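Cundow Computer Reuse Workshop
Second progress report to the Rashti Fund
Prepared by Homa Kermani, workshop lead
Jun 7, 2021

Dear Alois Stöckli and colleagues,

It's been a busy few months and I'm very happy with where we are. When we wrote to you in January we had a pile of donated office desktops, two people who knew how to open them, and a waiting list from the Bremness adult learning center that made us all a bit nervous. The pile has gone down a lot since then!

Desktops refurbished and handed over since the grant began: 243
Memory modules tested and sorted: 1,153
People trained to strip and rebuild a tower without help: 9
Learning sites receiving machines: 3

What the money has paid for

The biggest change is the bench area. We used to work on folding tables that sagged in the middle, and every dropped screw was a five-minute search under the radiator. Your grant bought proper worktables, grounding straps for everyone, a label printer, and a memory tester that has been worth every cent. Before the tester we swapped modules in and out of a spare machine and waited for it to beep at us. Now a bag of mixed memory gets sorted in an afternoon, and the good ones go straight into marked trays by size and speed.

Most of the machines we receive are full-size towers from offices that replaced everything at once. They're heavy and a little dated, but they are lovely to work on. The side panel comes off, the case goes down flat, and there's room to get at the memory, the drives and the expansion card without skinning your knuckles. We can usually tell from the first few minutes whether a tower will be rebuilt or kept for parts. 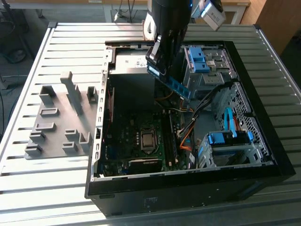 Memory work on an open tower at the bench, with a blue module held over the board.

Memory is where we get the most improvement for the least money. Many of the office machines arrived with one small module in them, which was fine for spreadsheets years ago and is painful for a video call today. Adding a second module makes a difference that people notice the moment they log in. Two of the Bremness learners told us they thought they'd been given a different computer.

Drives have been slower going. Every donated drive is wiped and tested before it is used again, and the older ones take most of a day each. We now run the wipes overnight on a separate shelf, so the benches are free in the morning. Drives that fail are drilled and sent to Ritico with the rest of our metal - they collect monthly and give us a weight slip, copies of which are in the folder Homa's team sent with the accounts.

What we've changed along the way

We had planned to clean every case before testing it. That was a mistake, and we lost a good part of the winter polishing machines that then failed on the power supply. The order is now: power supply, board, memory, drives, and only then the cleaning. We also stopped mixing brands on the same bench. The latches and drive cages differ just enough from one maker to the next that new people got muddled, and a day of all one kind goes much faster.

Cables deserve a mention too. A tidy case runs cooler and is far easier for the next person to open, so re-routing the cables is now part of the final check sheet.

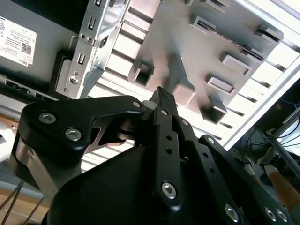 Do you keep a record of which machine each part came from?
Every tower gets a workshop number at the door, and parts taken out of it carry that number on a small label until they're fitted somewhere else. The maker's own label stays on the case, and we copy the model and serial details from it into the log.

Still to do

The evening class is behind schedule. We have the materials and a good list of names, but the room at Cundow is only free on alternate weeks and we'd like a steadier slot. The power supply stock is also low, and we may ask to move a small sum over from the transport line, which is underspent. I'll send the figures separately for Alois to look at.

Our next batch of towers is already stacked in the hallway, and the Bremness center has asked for machines with webcams this time, so we're pricing those now. Please come and visit whenever it suits you - we'd love to put a screwdriver in your hand.

With warm thanks,
Homa Kermani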